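Spirometry before starting inhaled steroids in older adults?

Posted by Nyokabi Owino
I cover a general medicine clinic and see patients over 50 with a chronic cough who arrive already on an inhaled steroid. Most have no spirometry on record. Do I stop the inhaler before testing, or test on treatment?

kinnunen_rt
Test on treatment first if the patient is stable. Record the drug, dose and time of last use on the report. Repeat 15 minutes after a short-acting bronchodilator – a normal ratio on treatment does not exclude asthma, so plan a second test if the history fits. Do not stop the steroid abruptly in anyone with a recent exacerbation.

stadix298
Agree with the above. Check the eosinophil count too. Ours are often missing from the referral.

vorkilik
We just send them all to the lung function lab. The wait was long in July, better now.

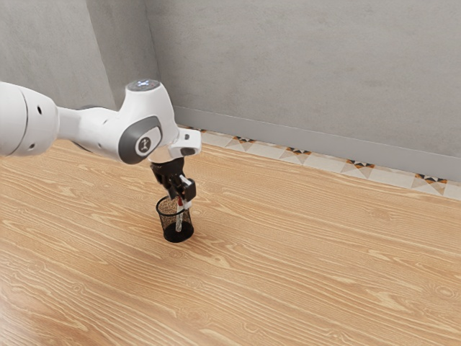

Simulated robotic arm and a black mesh pen holder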